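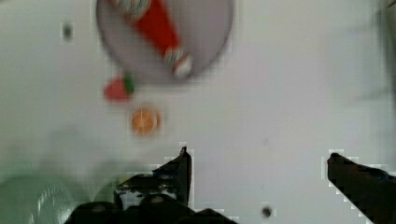 Ranger la dînette sans y laisser ses soirées

Une dînette entre dans une maison par une petite boîte. Deux anniversaires plus tard, elle occupe le salon, le couloir et le fond de la baignoire. Quelques habitudes prises chez nous, à adapter selon votre patience.

1. Choisir une table et s'y tenir
Blanche de préférence : on y repère tout de suite la fraise en plastique que l'on cherchait depuis la veille. L'inconvénient, c'est qu'on y repère aussi le reste. Un peu de bicarbonate sur une éponge humide vient à bout des traces grises. Les trous de vis, eux, résistent à tout, j'ai essayé.

2. Trier par taille, pas par aliment
J'ai tenu 10 jours avec un bac « fruits » et un bac « légumes ». La tomate a provoqué un débat dont je préfère ne pas reparler. Désormais, les petites pièces (fraise, demi-orange) vont dans un récipient, les grandes dans un autre, et les assiettes s'empilent à part.

3. Recycler la passoire
Une grande passoire ovale vert pâle fait un excellent panier à jouets : on y met les fruits, on rince, on secoue, ça s'égoutte tout seul. Le bol assorti reçoit les plus petits morceaux. Si vous en cherchez une, celle de ma belle-famille a survécu à trois déménagements – on ne peut pas en dire autant du saladier.

4. Servir la bouteille de ketchup en plat principal
Elle finit toujours couchée en travers de l'assiette rose, la fraise et l'orange juste à côté. Inutile de lutter, le chef a ses raisons. Au moment de ranger, en revanche, elle passe en premier : c'est la plus encombrante, et elle bloque le couvercle si on l'oublie.

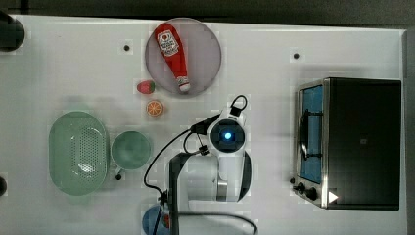

5. Laver sans faire bouillir
Pour le plastique, eau tiède et une goutte de liquide vaisselle, puis séchage sur un torchon, queues vertes vers le haut. Les pièces en tissu se nettoient à part, au gant humide. Ne les plongez pas dans la bassine avec les autres, elles mettent jusqu'à 200 ans à sécher.

6. Fermer la cuisine à heure fixe
À 18 heures, le restaurant n'accepte plus de clients. Ce qui traîne encore sous le canapé y passe la nuit.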